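The Last Two Pages of Hodix

Tuncay Güler had drawn issue 40 of Hodix in eleven weeks, all but the last two pages. They sat on his desk in blue pencil. In the first, the hero stood at the top of the lighthouse stairs. In the second, there was nothing except the panel borders.

Raquel Meireles rang him at nine in the morning.

"Have you read my script?" she said.

"I've read it."

"Then you know what goes on the last page."

"I know what you wrote," he said. "Pai walks into the sea and the light goes out."

"Yes."

"I don't want to draw it."

He heard her put a cup down. She wrote in her kitchen in Stuvonness, at the end of the line, where the trains stopped at six in the evening. They had made the comic together since the first issue, which they had stapled by hand and sold from a folding table at the back of a church hall. The print run then was 200. They had thought that was a lot, and took most of it home again.

"Come over," Raquel said. "Bring the pages. We'll do it here."

He took the 10.12. It was raining and the carriage was almost empty. Across from him a boy was reading a superhero book, a thick one, holding it very close to his face. He turned the pages fast when there was fighting and slowly when there wasn't. Tuncay tried to see the artist's name on the spine but the boy's thumb was over it.

At Stuvonness he walked up from the station with the portfolio under his coat. Raquel had the door open before he got to the gate.

"You look dreadful," she said.

"I've been up inking."

"Inking what? You said you wouldn't draw it."

"The page before."

She made toast and they ate it standing up. Then she cleared the table and he laid the pages out in order, the full issue, with the two pencilled ones at the end. She went along them with her hands behind her back. She always did this. In the early days it had made him feel ill.

"This is good," she said at page four. At page nine she said, "His coat's wrong." At page fifteen she said nothing for a while and then, "You've given Dirkus a dog."

"He looked lonely."

"There isn't a dog in the script."

"It's a small dog."

Dirkus was the villain. He had arrived in issue 3 as a tax collector with a hook for a hand, and Raquel had meant to kill him in issue 5. Readers wrote in about him, so he stayed. By the twenties he had his own boat. In issue 31 he had saved Pai's life, for reasons that Raquel said would be made clear and which had not been.

"Where does the dog go at the end?" she asked.

"That's what I wanted to talk about."

He pulled out a chair and sat. Rain ran down the window over the sink. Raquel stayed on her feet.

"The lighthouse was built in 1621," he said. "You put that in the first issue. It's on the stone over the door. I've drawn that stone more times than I've drawn my own mother."

"So?"

"So somebody's kept it lit all that time. Before Pai there was the old woman, and before her the brothers. You can't have it go out on the last page with nobody there. It's not how the thing works."

"It's an ending. It's meant to hurt."

"It doesn't hurt. It just stops."

Raquel went to the sink and filled the kettle again, although there was still tea in the pot. He knew he had upset her. He looked at his blank page so as not to look at her back.

"What do you want, then?" she said. "The dog lights the lamp?"

"Dirkus does."

She turned round.

"Pai goes into the sea," Tuncay said. "I'll draw that. I'll draw it properly. Then it's the top of the stairs again, same angle as the page before, and Dirkus comes up with the dog behind him. He's out of breath. He's got one good hand and he has to work out how to trim the wick. That's all. No words."

"No words," said Raquel.

"None."

"You're asking me to end forty issues on a page I didn't write."

"You wrote Dirkus."

She sat down at last. She took the pencil from behind his ear, which she had never done before, and on the back of an envelope she drew six small boxes. She couldn't draw. Her Dirkus was a triangle with a stick for a hook.

"Make the last panel the window," she said. "From outside. Far off."

"How far?"

"As far as you can and still have it lit."

He worked at her table until the light went, and then with her lamp pulled over. She went in and out. She answered letters in the next room and he could hear her crossing things out. Twice she came and stood behind him and went away again. He missed the last train and she made up the settee without mentioning it.

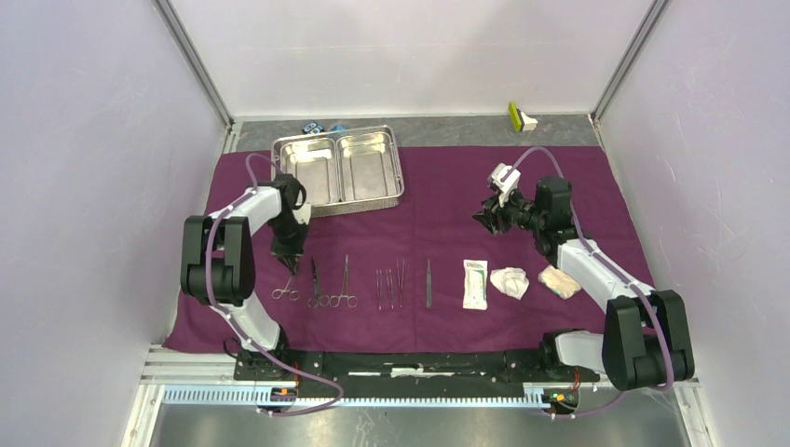 Silver tray on purple cloth.

By midnight the pencils were done. Dirkus had his hook through the handle of the lamp door and was bending to the wick with his good hand. The dog had sat down on the top step. In the last panel the sea took up nearly everything, and the window was a speck of white paper he would have to remember to leave alone.

Raquel looked at it for a long time.

"His coat's right," she said.

"It's Pai's coat."

"I can see it's Pai's coat." She wiped her nose on her sleeve. "He'd have left it on the hook by the door. Did you draw it on the hook earlier?"

"Page nine. You said it was wrong."

She went back along the table to page nine and bent over it. Then she fetched her script from the other room, turned to the last sheet, and put a line through it from corner to corner.

"I'll have to write to the printer," she said. "He was expecting it tomorrow."

"Tell him Friday week."

"He'll shout."

"He always shouts."

She switched off the big light and left him the lamp. Tuncay unscrewed the ink, tried the brush on the back of the envelope, and started with the dog.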